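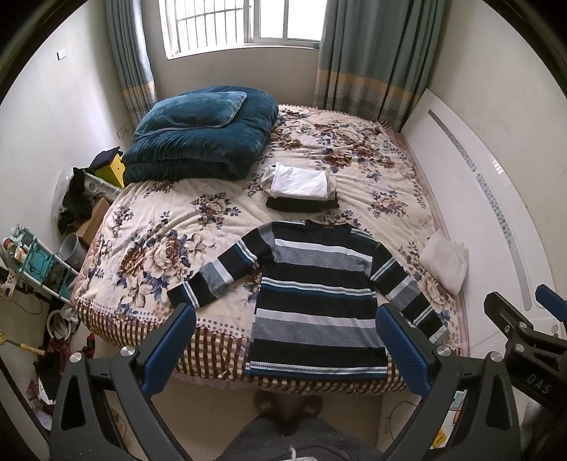 How does a film get made?

Have you ever stayed in your seat right to the end of a film, when the music is playing and all those names go rolling up the screen? There are such a lot of them! Every name belongs to a person who had a job to do, and most of those people were busy long before anybody pointed a camera at anything.

It all begins with a script. That is the story written down, with everything the actors say and a few notes on where they are when they say it. A script might be written again and again before everyone is happy. Zane Kuusk wrote a film called The Lelton Ferry, all about a girl who wants to steer her grandfather's boat, and he rewrote the ending 12 times (in one version the boat sank, which made his own children very cross with him).

Next comes a long stretch of getting ready, and grown-ups in the film business call it pre-production. Somebody has to choose the actors. Somebody has to find the right river, the right house and the right sort of boat. For The Lelton Ferry they looked at rivers all over the place and settled on the one at Wollelstead, where there was an old landing stage and a field big enough for the lorries.

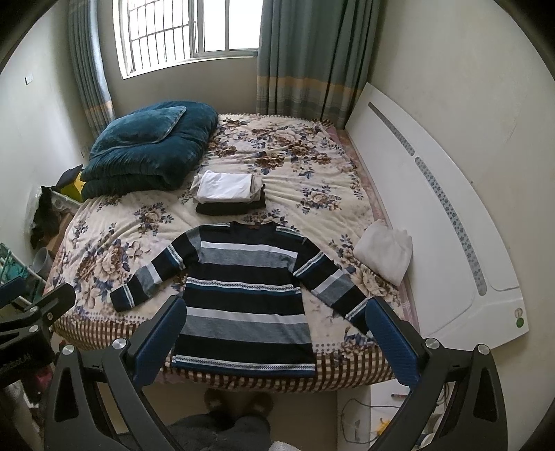

Then there is the timetable, which is a puzzle all of its own. You might think a film is shot in the same order as the story, beginning first and ending last, but it hardly ever is. If the girl visits the ferry house on page 3 and again on page 90, it makes sense to film both bits while everybody is already at the house. So the actors have to remember whether their character is meant to be cheerful or sad that morning, and a person called the script supervisor keeps careful notes to help them.

Filming at Wollelstead began in February and took 38 days. When it was done there were 245 scenes to sort through, and that is the editor's job. The editor watches everything, picks the best bits and joins them up, a little like doing a jigsaw when you have been given far too many pieces. After that come the music and the sounds. Even the splash of an oar may be added afterwards, by someone in a quiet room with a tub of water!

Words to remember

Script: the written story of a film.
Pre-production: all the getting ready before filming starts.
Editor: the person who puts the filmed pieces together.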